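The small bag: what goes in, what stays home
Speaker notes, Matville Walking Club evening talk
Nov 28, 2020

Start once people have sat down. Thank Buppha Thongsuk for the slides and for lending me her pack for the demo. Keep the intro short, they've heard me before.

Opening story. My first long day out, the Tufa ridge path in August, and I took a pack so heavy I had to sit on a wall to get it on. Two sweaters. A hardback book! I read none of it. Paweena Kaewkla walked the same route with a bag the size of a loaf of bread and beat me to the top by most of an hour, and she was eating an apple when I got there. I have been hooked on packing light ever since, and tonight I want to pass on as much of that as I can fit in.

Show of hands: who weighs their bag? (Last time it was hardly anyone. Wait for it, don't rush.)

Put the kitchen scale on the table and weigh Buppha's empty pack. It comes to 820 grams. Then let someone in the front row guess what mine weighs. Mine is the old Jasico with the repaired strap, and it's heavier than it looks. Don't get into the strap story unless asked.

Main point for this part - the weight you carry is mostly food, water and "just in case" stuff. Food you eat, water you drink, but the just-in-case pile comes home with you every single time. Go through my pile from last year: spare laces, spare spare laces, a tin opener (no tins), an umbrella. Pass the umbrella around, it's lovely, it has never once been opened on a hill.

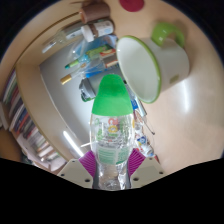 Water is the part I get asked about most, and I love talking about it. 1000 milliliters of water weighs 1000 grams, so it's the easiest thing in the whole bag to plan for. Find out where you can refill, then carry enough to reach that place with some to spare. On the Stornent loop there's a tap at the halfway hut, but check it's on before you go, they shut it off in cold weather. You don't need a fancy flask either. A clear plastic bottle like the one on the slide is fine by me, and I'm fond of a bright cap, that green would be easy to find at the bottom of a dark pack. Keep it upright against your back and the load swings less on the way down.

Pause for a drink myself. Questions on water now if there are any, otherwise they all come at the end and we run over.

Clothes. Layers, you all know layers. What I'd add is to set out a little cold. If you're cozy in the parking lot you'll be stopping to strip off ten minutes later, and everybody has to wait. One warm thing for lunch, one rain jacket, dry socks in a bag. Danylo Yatsenko swears by two pairs of socks and he may be right, his feet are in better shape than mine.

First aid: do not cut this! Light does not mean leaving out the kit, the map or the flashlight. Say it twice. Usa Thaweesak is doing the first aid evening, sign-up sheet by the door.

Demo: pack the bag in front of them. 16 items on the table, all of them go in. Soft things at the bottom, heavy things close to the spine, snacks on top where you can reach them. Talk while doing it. If the zipper sticks again, use the side pocket and carry on.

Homework, the fun bit. After your next walk, tip everything out on the bed and make two piles, used and not used. Bring the second list next time and we'll read them out. I'll go first, and I'll own up to the umbrella.

Waraporn Nilsuwan has the spring route list, hand over to her for that. Chairs back against the wall after.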